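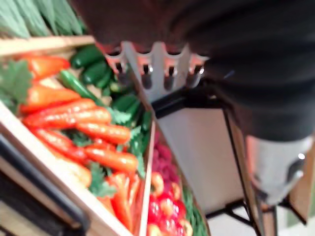

Pollcombe Market Corner: read me first

Welcome, and thank you for downloading the folder! Pollcombe is a little collection of notes, labels and pictures about setting up a pretend vegetable market indoors, and it has grown a good deal since I started it on a rainy afternoon in January with one crate and no plan whatsoever. There are 447 files in it now, mostly small ones, and you're welcome to use as many or as few as you like.

What's in the folder

labels/ has the word cards for the produce (carrot, cucumber, red pepper, green onion and so on)
layouts/ has my notes on filling the crates
pictures/ has photos of the market corner, some of them blurry
old/ is old, and I keep meaning to sort it

A word on the crates. I like the carrots piled up a bit carelessly, with the cucumbers next to them and some leafy sprigs tucked in between, because a real stall looks like that and it's much nicer to rummage through. The green onions are long, so they go outside the carrot crate and never have to be bent. Red peppers can go wherever there's room — I have changed my mind about them in every version.
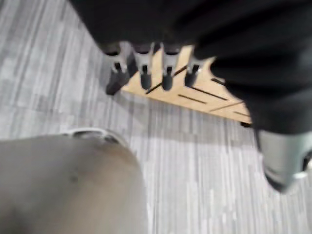 Pollcombe Notes, Issue 3

Cloth and clamps

The folder cloth/ is new in this issue. Black fabric makes a lovely quiet background for bright vegetables, but it's heavy stuff and it does creep. I clamp it along the lower edge with the clamps hanging straight down, or as straight as they care to, and I don't fuss over the creases. Gray striped carpet is very forgiving underneath, though a dropped sprig can take a while to find.

Known problems

The cucumber card is in labels/ twice, with 2 different spellings.
The Nuvmont layout needs a wider table than most people have.

Corrections are very welcome. Please send them to Hélène MacPherson, and mention the issue number so I know which copy you have.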